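Forums > Benchtop Automation > Safety, Standards and Good Practice > House rules for a shared gripper bench

38 comments · 11 shares · Last updated 7th April

**House rules for a shared gripper bench – how much is too much?**

wombat_torque
I've inherited a document. It is called Bench Handling Rules, it was written at our Grosusville site before I got there, and it has 60 rules in it. Rule 1 is "Read all rules before each session." I have timed this and it takes longer than some of the sessions.

The bench is small stuff. One arm, two-finger gripper, wrist camera, everyday objects, people driving it by hand controller and a policy driving it the rest of the time. No cage, speed and force limits set low. The proper risk assessment lives in its own folder and I'm not touching it. What I want to fix is the layer under that: who checks the fingers, how the object gets put down, what you write in the log, when you stop.

At the moment people initial the sheet and do whatever the last person did. Half the rules contradict the other half. Rule 14 says never move the object by hand once a session is open. Rule 31 explains how to move the object by hand once a session is open.

Anyone got a set that people really follow? Happy to be told ours is fine and I'm lazy.

padlock_phil
Both can be true.

Ours fits on a card. Fingers checked, e-stop pressed and released, table clear of anything not in the task, name in the log. If it isn't on the card you can still be told off for it, but you get a coffee first.

kiln_and_kettle
The card works until the first time something goes wrong and the person who got it wrong says "wasn't on the card". I've been through that meeting. You come out the other end with 60 rules.

I'd keep the long document and make the short one point into it. Card says "check fingers (section 3)". Section 3 says what a check is.

wombat_torque
That's sort of what I'm leaning towards. Trouble is that section 3, in our case, says "Inspect gripper fingers for damage. Do not use damaged fingers." That's all of it. Two pages on how to coil the pendant cable and one line on the only bit that touches anything.

Cable's immaculate, by the way.

hyeol_choo
Han-gyeol Choo here, I do cell acceptance at Hastbridge, so I read a lot of these.

"Do not use damaged fingers" is a bad rule for anything with a soft contact surface. They all pick up marks. If you enforce it as written you'll be swapping fingers every morning, and if you don't enforce it, you have taught everyone that section 3 is decorative. Split it up:

Cosmetic marks away from the contact face: note once, carry on.
Marks on an edge: note, and look again at the end of the session. If it has grown, swap.
Anything on the contact face, any looseness at the mount, any difference between left and right that you can feel: stop and swap.
Swap as a pair. Always.

The last one gets the most complaints, as fingers cost money and the other one is always "perfectly good".

padlock_phil
The other one IS perfectly good.

hyeol_choo
It has perfectly good wear on it, and the new one doesn't. Then your grip closes off centre by a hair and someone spends an afternoon recalibrating a camera that was right all along.

wombat_torque
OK, so practical case. By the letter of section 3 I should have shut this down. By Han-gyeol's list I think I note it and carry on, but I'd like a second opinion before I write it into anything. Wrist camera, bottle task, bench by the back wall.

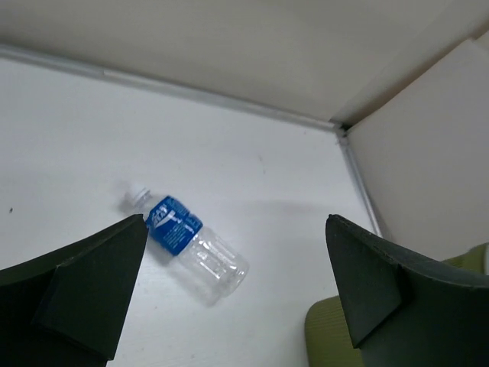 Bottle on its side, fingers open. See the top edge of the right-hand finger.

My reading is edge marks, second category.

hyeol_choo
I'd call that edge, yes. A few small nicks along the rim and a bit of roughness. Note it, look again at the end. I can't tell you anything about the contact faces from one still and neither can anyone else here, so please don't let "the forum said it was right" go in the log.

dingo_denominator
Can we talk about the bottle instead? It's a lot nearer the left finger than the right. Do you have a rule for that? We do: centre the object between the fingers before you close. Ours is on a table anyone can shove things across with a fingertip, and if you close off centre, one side arrives first and pushes the object sideways into the other. With a light bottle it'll probably roll. You get a grasp in the end and the log says "success", and what you've recorded is a bulldozer.

kiln_and_kettle
Hard disagree. It's a still with the gripper open. You have no idea whether they were about to move across, back off or go and have lunch. And I wouldn't make centring a rule anyway. If every single approach is lined up like a passport photo, your policy falls over the first time something's a thumb's width out. Some of that mess wants to be in there.

dingo_denominator
Mess in the starting position, sure. Put the object down anywhere you like. Mess in how the fingers close is a different thing, and that's operator technique, and technique is what rules are for.

kiln_and_kettle
Technique is what training is for. Rules are for things you would send someone home over. Are you going to send someone home over a bottle?

dingo_denominator
Depends who it is.

camyule
Cameron Yule, I look after three of these benches. We had this exact fight in September and ended up measuring it, mainly so that people would stop bringing it up in the kitchen.

We went back through 1,694 logged attempts and pulled the ones where one finger touched well before the other. There were 319. Most of those were still marked as successes, so dingo's got a point there. But when we split them by object, the boxes and tins barely cared. It was the bottles and anything else that rolls. So we wrote it like this:

"For objects that can roll: both fingers to make contact together as near as the operator can judge. If the object moves before the second finger touches, tag the attempt PUSHED. Do not discard it."

The tag kept everyone happy. People who want the mess can have it, people who don't can filter it out. It also means an operator isn't being asked to confess to anything. Before that, the form had a box labelled "operator error" and in the whole history of the bench no operator had ever made one.

Our numbers, our bench, our objects. Don't put them in a slide.

wombat_torque
I'm stealing that. Also stealing "Do not discard it", because our rule 22 says failed attempts should be "tidied".

padlock_phil
Tidied!

kiln_and_kettle
I can live with the tag. Withdrawn, mostly.

While we're looking at the picture, though, what about the tabletop? There's a speck over on the left and a few scuffs. My old place would have had you out with a cloth. I don't think it matters on a bench like this, but if the rule says "clean table" somebody has to decide what clean means.

camyule
We say: nothing on the table that could be picked up, knocked over, or mistaken for part of the task. Marks on the surface are fine. We wipe at the end of the day. For a while we had someone wiping between attempts, and all it achieved was a person with a hand in the workspace every couple of minutes, which I liked a good deal less than I disliked the scuffs.

hyeol_choo
This, please. Every rule that sends a hand into the workspace should say what state the arm is in when the hand goes in. It's the first thing I look for at acceptance and it's missing from nearly every house document I read. "Reset the object" – with the arm doing what? Held? Parked? Still being driven by somebody across the room who has looked down at their phone?

wombat_torque
Rule 31, the one on moving the object by hand, says "with due care".

hyeol_choo
I'm going to go for a walk.

baek_bench_user
Been lurking. We run the Baek controller and it has a hold you can trigger from the pendant, so our rule is: call "hand in", the driver hits hold and answers "held", and you don't reach until you've heard it. Felt ridiculous for a week, like docking a ferry. Now people do it without thinking. A hold in software isn't an isolation, obviously. If you're touching the gripper itself, swapping fingers or whatever, it's power off and the tag on.

dingo_denominator
We do the same with different words. Ours is "reaching" and "parked". I'd only add that the words need to be ones you wouldn't say by accident. We started with "OK" and "OK" and you can imagine.

padlock_phil
What do you do when there's one person on the bench, driving and resetting?

baek_bench_user
Controller goes down on its stand before the hand goes in. There's a hook for it. If it isn't on the hook, you don't reach.

padlock_phil
That's going on my card. I'll have to write smaller.

wombat_torque
Right, draft so far. Tell me what's wrong with it.

1. Fingers: check both before the first attempt and after the last. Edge marks get noted, contact-face marks or a loose mount mean stop. Swap as a pair.
2. Table: nothing on it that isn't in the task. Wipe at end of day.
3. Hand in the workspace: call and answer, or controller on the hook if you're alone. Power off to touch the gripper.
4. Rolling objects: both fingers together where you can. Tag PUSHED if it moved first. Keep everything.
5. Log: write what happened, including the dull ones.
6. Cable: see existing two pages.

kiln_and_kettle
Who decides whether it's an edge mark or a contact-face mark when it's on the corner between the two?

wombat_torque
Whoever's name is in the log.

kiln_and_kettle
Then write that down, it's a rule.

hyeol_choo
Call the corner contact face. Doubt goes to the stricter category. And put a revision letter on the draft, or in a year you'll have four of them taped to the wall.

camyule
Drevberg used to do a laminated wear chart for their fingers, drawings of each category side by side. No idea if it's still around, but if you photograph your own worn ones as you retire them you'll have a better chart within a few months, and it'll look like your fingers.

wombat_torque
I have a drawer of retired fingers. Not one pair in it, all singles.

hyeol_choo
Of course they are.

wombat_torque
Revision A goes up on the bench tomorrow. I've left the cable section alone, there's a bloke here who is very attached to it.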